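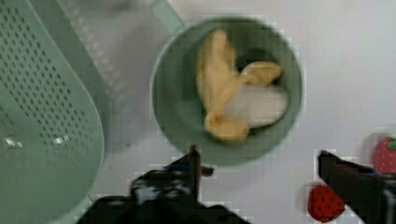

The green colander, getting a lot of use this month.

Sat 15 August

Tomatoes. So many tomatoes. I know I said in April that I was only putting in a few plants this year and I meant it at the time, but then the nursery over in Narkthorpe had the trays marked down and well. You know how that goes.

Anyway quick post because there's a pot on the stove and I've got maybe twenty minutes before I have to stir it again.

What's ripe: all the paste ones, all at once. The cherry ones never stopped. The big striped ones split after the rain on Tuesday, every last one, so those got cut up and eaten over the sink with salt. No regrets there.

What's not ripe: the peppers. Still. I moved them to the sunny side of the shed and they just sit there being green at me. Cucumbers are done, powdery mildew got them, I pulled the vines and the bed looks awful. Going to put in some fall lettuce if I can find the seed packet. It was in the drawer with the batteries. It is not in the drawer with the batteries.

So, sauce. A couple of you asked how I do it and the answer is lazily. I don't peel. I used to peel, the whole boil and ice water business, and my kitchen looked like a crime scene and I was cranky for a week. Now I halve them, squeeze out most of the seeds, roast them on a sheet pan with onion and a whole head of garlic till the edges go dark. Then into the pot and hit it with the stick blender. Skins disappear. Salt at the end, not the beginning, I over salted a whole batch last year and had to give it to my brother who doesn't notice things like that.

If it's watery let it drain a while before roasting. Makes a big diference. Save the juice, it's good in rice.

Freezer bags, flat, stacked like books. Label them!! I have 3 bags in there from last summer that could be sauce or could be chili and I'm a bit scared to find out.

I did look into canning again. Drove out to the hardware store in Proravstead and stood in the aisle looking at the big kettles for way too long. Came home with a hose nozzle and a bag of birdseed. The canning thing makes me nervous, all that stuff about acid and headspace, and the freezer works fine until the power goes out, which it did for 13 hours in June, so. Maybe next year. I say that every year.

Other news, in no order. The gutter is fixed. The library sale is coming up and I promised myself one bag of books only. My left knee is better, thanks to those who asked, it was just all the kneeling and I finally bought one of those foam pad things. Should of done that ages ago. The neighbor's cat has decided the bean bed is hers and I've stopped arguing.

Oh and if anybody local wants cherry tomatoes please come get some, they're on the porch in paper bags, just take one. Take two. Bring the bag back if you think of it.

Ok pot's making a noise, gotta go. Zucchini post next week, probly.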